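Home Topics A-Z Art and design Random page

Silhouette

A silhouette is the shape of a person, animal or object shown as a single solid area, usually black, against a lighter ground. The inside of the shape has little or no detail, so the viewer recognises the subject from its outline alone. The word is used for pictures made in this way, for the effect when something is seen against a bright light, and more loosely for the general outline of a garment, a vehicle or a building.

Name

The word comes from the surname of a French finance minister of the middle of the eighteenth century. His time in office was short and he was known for cutting spending. His name came to be attached to things done cheaply, and a cut paper portrait was a good deal cheaper than a painted one. Other explanations have been given, among them that the minister cut such portraits himself, but the link with cheapness is the one most often repeated.

In English the older words were "shade" and "profile". A person who made them might be called a profilist. These terms stayed in use in Britain for some time after the French word had arrived, and collectors still use "shade" for early examples.

Early forms

Solid dark figures on a pale ground are much older than the name. Black-figure pottery from ancient Greece shows people and animals as dark shapes, with details scratched through to the clay beneath. A well-known story told by Roman writers puts the beginning of drawing itself in the tracing of a shadow on a wall. Shadow puppets, which work on the same principle, have a long history in parts of Asia, including Indonesia, China and India, and in Turkey.

Portrait silhouettes

The portrait silhouette was at its most popular in Europe and North America from the later eighteenth century to the middle of the nineteenth. The sitter was nearly always shown from the side. The line of the forehead, nose, lips and chin carries most of what makes a face recognisable, and it is lost when the face is turned towards the viewer. Hair, collars and hats also helped, and many portraits from the period can be dated from them.

There were several ways of working:

Cut by hand. The artist looked at the sitter and cut the profile straight from black paper with small scissors. A quick cutter needed only a few minutes. The paper was often folded so that two or more copies came from one cutting.

Hollow-cut. The profile was cut out of the middle of a sheet of white paper and thrown away. The sheet with the hole in it was then laid over black paper or cloth. This was common in North America.

Painted. The shape was filled in with black paint on paper, card, ivory, plaster or the back of a piece of glass. Painters sometimes thinned the black at the edges to show lace or loose hair.

Traced. The sitter's shadow was thrown by a candle on to a sheet of paper and drawn round. The full-size tracing was then made smaller with a jointed drawing instrument called a pantograph.

Later work was often touched up with gold or bronze paint to pick out buttons, curls and folds. Collectors differ over this. Some prefer plain black, and dealers in Britain have at times asked more for it.

The trade shrank quickly once photography became cheap. A few cutters carried on at seaside piers, fairs and large shops, and the craft has never quite died out. It is still taught in short courses and worked at weddings and markets.

Illustration

Silhouette suited early printing well, as a solid black shape could be cut in wood and printed next to type with no grey tones. It was widely used in children's books from the later nineteenth century onwards, and again between the two world wars, when plain black decorations were in fashion for endpapers and chapter headings. Papercutting traditions in Poland, Switzerland, Germany, China and Mexico overlap with silhouette, though many of them use colour or leave the design full of holes.

Scale and overlap need care. Two figures that touch become one shape, and an arm held in front of the chest disappears. Illustrators therefore spread the parts of a figure out, with elbows away from the body and feet apart. Mercedes Ticona, in her handbook The Black Shape, calls this "giving the air a way in" and advises filling in a pencil sketch with ink before any details are decided. Her test is to show the inked sketch to someone who has not been told the subject.

Light and photography

A subject appears in silhouette when the light behind it is much stronger than the light falling on its near side. The eye adjusts to some extent and may still make out detail. A camera set for the bright background records the subject as black or close to it. Photographers get the effect on purpose by measuring the light from the sky or from a lit wall and placing the subject in front of it. Low sun is useful, since it puts the brightest part of the sky near the horizon.

A full silhouette has no detail at all inside the outline. A partial or near silhouette keeps a little, usually on curved surfaces that catch some stray light. This is often enough to show which part of an object is nearer, something a full silhouette cannot do. The well-known drawing of a turning dancer, who can be seen spinning either way, depends on this missing information.

The same applies to pictures made by computer. A very dark surface in a rendered picture gives back little of the light placed in it, and its form is then read chiefly from its edges.
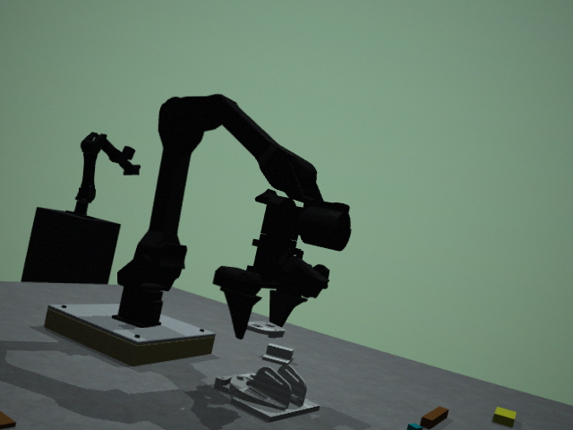
Near silhouette in a computer-rendered picture. Faint shading remains on the arm's joints and links.

Adding a weak light from the side, known as fill, turns a near silhouette back into an ordinary view. A narrow bright line round the edge, made by a light placed behind and to one side, is called a rim light. It keeps a dark subject apart from a dark ground.

Film and theatre

Films made wholly with cut-out figures appeared in the early twentieth century. The figures were made from card and thin sheet lead, jointed with wire, laid on a lit glass table and moved slightly between one exposure and the next. Settings were built up from layers of tissue paper, with more layers giving darker greys for near hills and fewer giving paler ones for distance. A figure intended for several kinds of movement might be made in more than one size.

In ordinary film-making the effect is used for short passages, such as a figure in a doorway or riders along a ridge. On stage it is made with a pale cloth lit from behind or below while the front lights are kept off. The touring play Fliltura, directed by Alcides Cabrera, was performed from start to finish behind a stretched sheet, and its 74 cut figures were later shown in the foyers of the theatres it had visited. Reviews were mixed. Several complained that the second act was hard to follow from the side seats.

Recognition

Outline alone is a strong guide to what a thing is. Birdwatchers learn the shapes of birds of prey in flight, as colour is hard to see from below against a bright sky. The length of the tail, the width of the wing and the way the wing tips are held are the main points. Charts of aircraft and ship outlines were issued in large numbers in both world wars for the same purpose.

Road signs use solid shapes of animals, people and vehicles so that they can be read quickly and without words. Shooting and archery clubs use them as targets. Black shapes of birds of prey are sometimes stuck on large windows to keep small birds from flying into the glass, but a single one does little good, and closely spaced marks over the whole pane work better.

Dress

In fashion the word means the overall shape that clothes give to the body. It covers the width of the shoulders, the position of the waist and the length and fullness of the skirt or trousers. Histories of dress are often arranged by changes in silhouette, since these moved more slowly than changes in cloth or trimming. Common terms include A-line, empire, hourglass, sheath and trapeze.

Collecting

Old silhouettes are collected for the sitters, the makers and the frames. Many are unsigned. Makers' printed labels on the back are the best evidence of origin, and a silhouette that has been taken out of its frame and put in another may have lost its label. Copies are common, and black paper that has not faded at all to brown is one of the things buyers look for, although good storage can also explain it.

The Garcia collection holds up to 4000 cut and painted profiles, most of them British. Its printed catalogue, by Indira Varghese and Erick Makokha, describes 200 of these in full and gives a list of labels.

Paper silhouettes should be kept out of strong light and away from damp. Those painted on glass or plaster are easily damaged by cleaning, and the painted side should not be wiped.

See also

Papercutting
Pantograph
Profile
Shadow play
Rim light

Page last changed 7 October 2022 - Contact the editors - Copyright and reuse - Back to top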